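Marble Countertops: Your Questions Answered

We love marble at Skarard, and we love talking about it even more. These are the questions that come in through the website and over the counter at our Layug shop, with a few new ones added this winter. Last updated 8 January 2023.

Is marble really okay for a kitchen?

Yes! People have been rolling out pastry on it for centuries. It will pick up marks if you cook a lot, and you should go in knowing that. Some of our happiest customers have kitchens full of little rings and dull spots and wouldn't trade them for anything. If a mark on day two would ruin your week, read the questions about etching and look-alikes first.

What's the difference between a stain and an etch?

A stain is color that has soaked into the stone, like coffee or beet juice. An etch is a dull patch where something acidic has eaten a tiny bit of the polish. Lemon, vinegar, wine and tomato sauce all do it, and they do it fast. Sealer helps a lot with stains and hardly at all with etches, and this is the thing people most often get mixed up.

Polished or honed?

Polished is shiny and makes the veins pop (gorgeous in a dark room). Honed is smooth and matte, and etches are much harder to spot on it. For a busy kitchen I'd pick honed every time. For a powder room, go wild and get the shine.

Why do the veins look so different from one slab to the next?

Pure marble is white. The veins are other minerals that were caught in the limestone before heat and pressure changed it, so gray usually means graphite or clay, and the gold and brown tones come from iron. Two slabs cut one after the other from the same block will look like cousins, and two from different blocks might look like strangers. Please come and see your actual slab before it's cut! A hand-sized sample can't show you where a big vein is going to land. 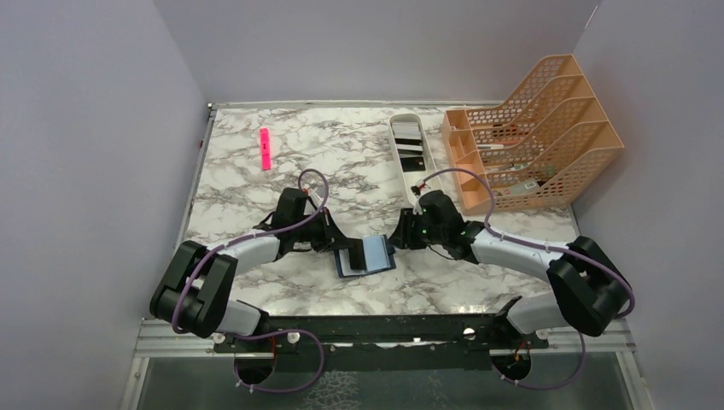 Vein direction matters too. On a long island, veins that run the length of the top make it feel even longer, and veins on a diagonal give it more movement. Bring a sketch of your room with the sink and stove marked, and we can lay out the cuts with you. It's my favorite part of the job.

Can I have the pattern without the stone?

You sure can. Marble-look quartz, porcelain and laminate have gotten so good. Our Skusar samples come in 7 patterns, 3 of them with warm brown veining, and you can borrow up to five at a time. Look at them at home in the morning and again at night with the lamps on. Printed patterns do repeat, so ask how large the repeat is if you're covering a long run.

How often should I seal real marble?

Drip a little water on it and wait. If the spot turns dark within a few minutes, it's time. In most kitchens that's every six months to a year, more often beside the sink.

What do I clean it with?

Warm water, a drop of mild dish soap and a soft cloth. Rinse and dry. Skip vinegar, bathroom sprays and anything gritty.

I have an oil stain. Help!

Mix baking soda and water into a thick paste, spread it over the spot, cover it with plastic wrap and leave it overnight. Wipe it off and let the stone dry fully before you judge it. Old stains can take several rounds.

Do you take small jobs?

We do, and we enjoy them. Offcuts from the Daltard yard are perfect for pastry boards, window sills and small vanity tops. The offcut rack gets restocked in December and again in spring, and the pretty ones go quickly.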